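Toy and household swap fills the Bulleck Street hall, second round planned

6/29/20
By Lakmal Weerakoon

Doors at nine, line already down to the corner by then. The Sestano toy and household swap was supposed to happen in April and didn't, so people had three extra months of closet cleaning behind them and it showed. Bags, boxes, a wagon, one baby bath full of puzzles.

Organizers logged 3,526 items over the two days. The old record, from the fall swap two years ago, was 2,000, and that one had the church parking lot too. This year it was just the Bulleck Street hall, main room and the side room, with people let in 15 at a time and masks on.

How it works, for anyone who missed it. You bring clean stuff, you get a ticket for each item, you spend the tickets on other people's clean stuff. No money. Leftover tickets are good at the next one, so don't throw them out. Kids under 12 get two tickets free at the door.

Plush went first, same as always. The animals table was picked over before ten and had to be restocked twice from the back. Board games next, then anything with wheels. Slow movers were the usual: VHS tapes, single mugs, picture frames with no glass. A bread machine sat by the window all of the first day and was gone within a minute of opening on the second.

"I came for a rain jacket and I'm leaving with a xylophone," said Palma Street resident Odile Branting, who was carrying the xylophone. Her son had traded four dinosaurs for it and seemed to be having second thoughts by the door.

Sorting was the long part. Everything that comes in gets looked over before it goes on a table, and a good share of it arrives in no order at all, toys on top of bottles on top of packaging. Sorters worked in pairs on the evening before and again early both mornings. Soft toys to one side, hard plastic to another, cases and containers in a third pile, empties and wrappers out to recycling or trash. Hard toys get wiped. Soft toys get bagged and sit for three days, so if you dropped off plush on day one you won't have seen it on a table. It goes out next round.

Of the 3,526 items, 1,102 were toys. Clothes came second, then kitchen things, then books. The rest got written down as "other," a column that included a fish tank, two crutches (not a pair) and a trumpet case without a trumpet. If you have the trumpet, call the hall.

A few complaints, mostly about the line. There was no shade on the Bulleck side after eleven and the water ran out. Also some confusion over car seats, which the swap does not take, and cribs, same. Eight people were turned away with one or the other. The sign out front said "large baby items OK" which was left over from a previous year and has been taken down.

Another problem was stuff that isn't really a swap item. Half-used shampoo, opened snacks, bottles with something still in them. Sorters asked that people check the bottom of the bag before they hand it over. Wrappers especially. They get in with the toys, they stick to the plush, and somebody has to pull each one out by hand.

"Tip it out on your own kitchen floor first," said Hendry Mossel, who ran the intake desk both mornings. "Five minutes. You find your keys that way too." Two sets of keys were in fact handed in, along with a library card and a retainer. All at the front desk.

Household side did better than expected. Pans, a stack of baking sheets, up to 40 lunch boxes in one delivery from a family that would not explain where they got them. Hard cases of all kinds were popular, pencil cases, tool cases, little travel ones, and the shelf for those was bare by noon on the second day. Curtains did not move. There are a lot of curtains.
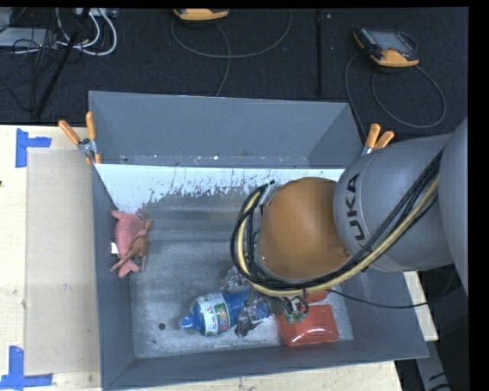
In the bin: a pink plush, a tan-brown toy animal, a blue bottle, a red-orange case and a clear wrapper.

What's left over goes three ways. Usable toys and books are boxed for the next round. Clothes go to the Clornix thrift store on the east side, which took 188 bags last time and says it has room for the same again. Anything broken is stripped for recycling where possible, and the rest goes to the dump. Organizers hope to get the dump load down to a single van trip, it was two this year.

Next swap is penciled in for the fall, date not set, same hall if the roof work is finished. If it isn't, the Sestano school gym has been offered for one day only, which would mean a smaller household section and probably no books. A decison is expected in the next few weeks.

Drop-off for the next round is already open. Leave items inside the side door, not on the steps, it rained on a whole box of jigsaws last week and they are soup. Toys clean and dry, with all their parts if you have them. Games taped shut. Clothes folded, in bags, size written on the outside. Bottles empty and rinsed or not at all. Batteries out of everything, please, there was something barking in the back room for most of the second afternoon and it took a while to find.

People who want to help sort can sign up on the sheet by the front desk. Shifts are two hours, mornings or evenings, gloves provided. No one under 14 for the sorting shifts, but younger kids can help lay out tables on swap days if a parent stays with them.

Unclaimed items from this round, including the keys, will be kept at the desk for a month and then passed to the town office. The xylophone has been returned, by the way. The four dinosaurs had already gone to other homes so he took a kite.

Correction: an earlier version of this item said tickets expire at the end of the summer. They don't. Tickets from this swap and the last one are both still good, the green ones and the yellow ones.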